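Chapter 4
Attention and Recovery at Work

Recovery is the return of attention to its resting level after effort.
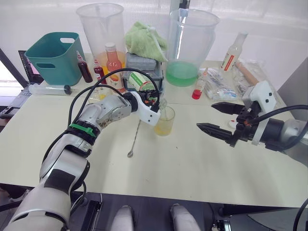
Rest breaks differ in length and in content. Short ones need a fixed cue. A drink will serve, such as the pale yellow one in the clear cup, taken away from the desk.
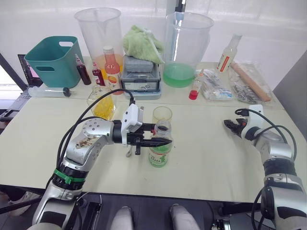 Figure 4.2 Bottle with a green-and-white label.

The Silberg survey covered 137 office staff. Most took two breaks a day.
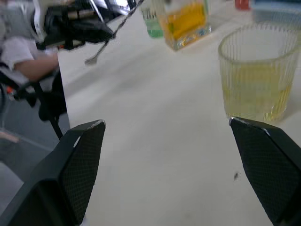

Corey Stubbs objects that a break reported is not a break taken, and that diaries should replace recall. Section 4.1 takes up his point.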